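About Ellow

Home / About us / Who we are

Ellow supplies classroom storage, art materials and small everyday items to elementary schools, preschools and after-school programs. We sell by catalog and through this website. We do not have a retail store, but customers can pick up orders at our warehouse counter on Nadier Road between 8:30 a.m. and 4 p.m.

How the company began

Ellow was started by Margit Sjögren and Bongani Botha, who had taught in the same elementary school. The school bought its supplies once a year from a single list. Anything that ran out before spring had to be paid for by the teacher, and the storage bins on the list were too deep for younger children to reach into. Margit began buying shallower bins in bulk and splitting the cartons with teachers at other schools. Bongani kept the orders in a notebook, and the first Ellow price list was two typed pages taken from it.

The business moved out of Margit's garage and into a shared unit on Yimer Street, then to the present building. The catalog now has 2,068 items in it. Crayons, glue, paper and storage make up most of what we ship. We still sell the shallow bin, in a slightly heavier plastic than the first one, and it is still item 9 in the catalog.

What we sell

Our range is grouped the way teachers tend to order it:

Storage: bins, baskets, trays, book boxes, labels and label holders
Drawing and painting: crayons, colored pencils, chalk, washable paint, brushes
Paper: construction paper, drawing paper, newsprint rolls, card
Cutting and sticking: scissors (left- and right-handed), glue, tape, craft sticks
Small items: keychains, wristbands, counters, badges, hall pass tags
Room supplies: hooks, clips, table covers, drying racks

We do not sell furniture, electronics or textbooks. When a school asks for those we pass along the names of other suppliers and take no fee for it.

The Nirau line

Nirau is our own brand. It covers crayons, washable paint and a line of refill packs. We set it up after several schools told us they were throwing away full sets because two or three colors had been used up. Nirau crayons are sold in mixed boxes and also in single-color packs of 27, so a classroom can replace the blue and leave the rest alone. The wrappers carry the color name in English and Spanish.

Ayanda Du Plessis is in charge of Nirau. New products go to a group of classrooms for one school term before we decide whether to list them. Teachers fill out a one-page form at the end of the term and keep whatever is left of the samples. Last year a glue pen and a set of stacking paint cups were dropped at this stage. The glue pen dried out with the cap off, and the cups were hard for small hands to pull apart.

Ordering and delivery

Orders can be placed online, by phone or by emailing a purchase order. We accept purchase orders from public and private schools, libraries and licensed child care programs, with payment due in 30 days. Individual teachers can order at the same prices as schools. There is no minimum order.

Most orders leave the warehouse the next working day. June and August are slower, when many districts place their yearly orders, and large orders can take two weeks. If you need something for the first week of school, please order before the end of July. For orders going to several classrooms in one building, we can pack each classroom's items separately and mark the outside of the box with the room number. This service is free for orders of up to 300 items. Please send the room list with the order, as we cannot repack a box after it has been sealed.

Unopened items may be returned within 60 days. Paint and glue can be returned only if they arrive damaged.

Who works here

Margit Sjögren, co-founder, purchasing
Bongani Botha, co-founder, accounts and school contracts
Ayanda Du Plessis, Nirau product manager
Reshma Mokoena, warehouse manager
Reshma Tshabalala, customer service

With two Reshmas in the building, please use a last name when you call. Questions about a delivery already on its way go to Reshma Mokoena. Questions about prices, returns and new accounts go to Reshma Tshabalala.

Giving

Discontinued colors, dented boxes and the last few pieces of old lines are put aside during the year and given to community art programs and family shelters. Programs can apply in the spring using the form on our Contact page. We ask only for a mailing address, the ages of the children and a short note on what is needed. We cannot fill requests for specific brands.
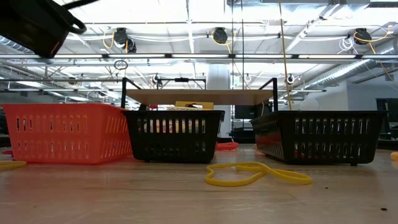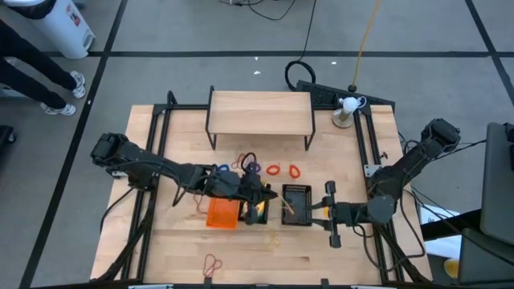
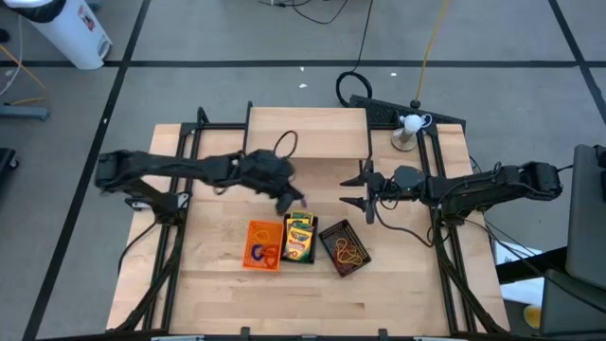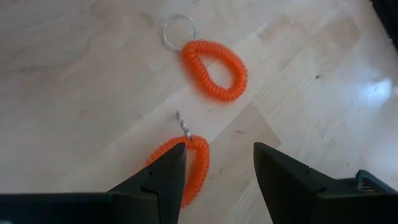 Baskets (first three pictures) and orange coiled keychains (last picture).

Catalog requests

A printed catalog is mailed free to any school address. Home addresses can download the same catalog from the Orders page. Schools already on our mailing list do not need to sign up again each year.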